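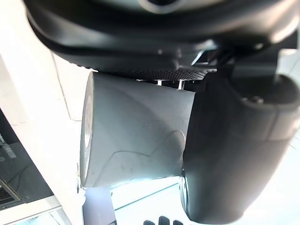
Orkeo double-bowl sink with drop-in rack

We're wary of sinks sold as a "system," and the Orkeo is sold very much as a system. Strip that away and you have a stainless steel sink with one big bowl, one narrower bowl, and a rack of steel rods that goes in the narrow one. The rack is the part worth paying for. Plates stand up in it, and your counter stays clear.

Is it worth $201? Maybe. Wuterwood says the rack holds 18 plates. We'd believe 10, and fewer if yours are deep. The brushed finish is pleasant to look at but will show water spots, whatever the leaflet claims.

The tall gooseneck faucet is listed separately. Check the height under your cabinets before you order.
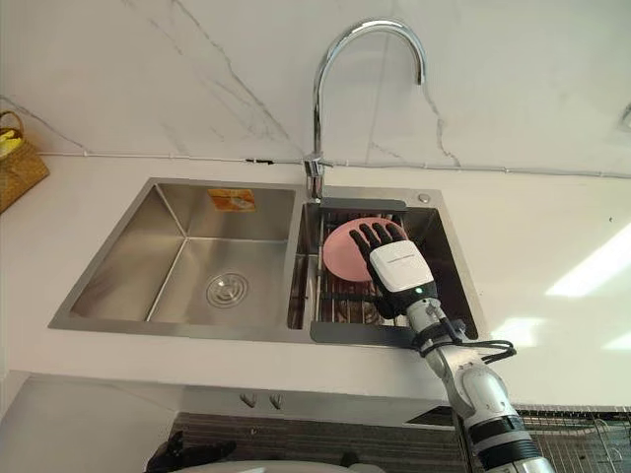
Orkeo with rack in the right bowl, pink plate standing in it.

Item: Orkeo double bowl, stainless
Rack: included
Faucet: not included
Returns: 18 days, unused, in the original carton
Questions about fit: ask for Adaeze Ugwu at the parts desk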